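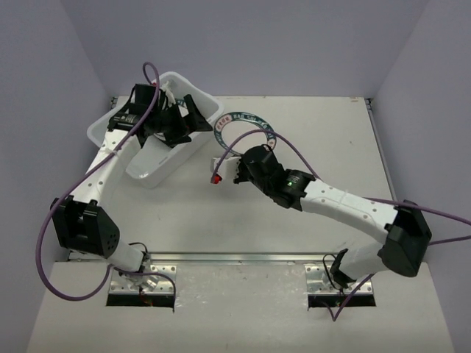 Issue 7 – Fiction

**Dead Time**

Manee Nuchit had been told the planner was fine. Everyone at Atness said so, and the logs agreed with them. Every run came back with a valid trajectory, no collisions and no joint past its limit. And still the right arm stopped, a hand's width short of where it was going, and waited.

She reran episode 371 on the left monitor and kept the live arms on the right. The left arm went down to the tray. The right arm brought the block in toward the middle of the table and held it there. On the screen the plan continued. On the table it didn't.

"Stopped again?" said Odance from the other desk. Odance was his last name. He had never offered the first one.

"Same place."

"Did you raise the timeout?"

"It's at 800 milliseconds. It was at 800 yesterday."

He went back to his own work, a calibration script that had been failing since lunch.

She opened the state machine. It had been written by someone named Chuensuk, who had left before she was hired and whose comments were short and mostly about other comments. One said *see below*. Below it was a blank line. She had come to like Chuensuk, a little, the way you like a previous tenant who left the shelves up.

The handoff logic was in a file called wodemis.py. She had asked what Wodemis meant in her first week and got two different answers. The file held the right arm until the left arm reported that its gripper was clear. The left arm reported clear when its gripper width passed a threshold. The threshold was read from a config, and the config was read once, at startup.

She printed the width. It crept up and settled just under the number.

She printed the number. It belonged to the old fingers. They had changed the fingers in February.

"Odance," she said. "When we swapped the grippers, who updated the open width?"

"It's in the config."

"It's in the new config. Wodemis loads the old one by path."

He rolled his chair over and read the line twice. "That's been there the whole time?"

"Seven weeks."

"But it worked on some of them."

"When the fingers overshot. It caught the spike and let go." She scrolled back through the good runs and there it was in each of them, one sample above the line and then down again. All that time they had been training on the lucky ones and throwing the rest away.

He didn't say anything for a while. The discarded runs were on a drive in the cabinet, labeled in his handwriting.

She changed the path, restarted the node and sent both arms home. Then she pressed start. The left arm went down to the tray. The right arm came in with the block, got to the place where it always waited, and Manee found she had taken her hand off the mouse.

It kept going.

"Do it again," said Odance.

She was already typing.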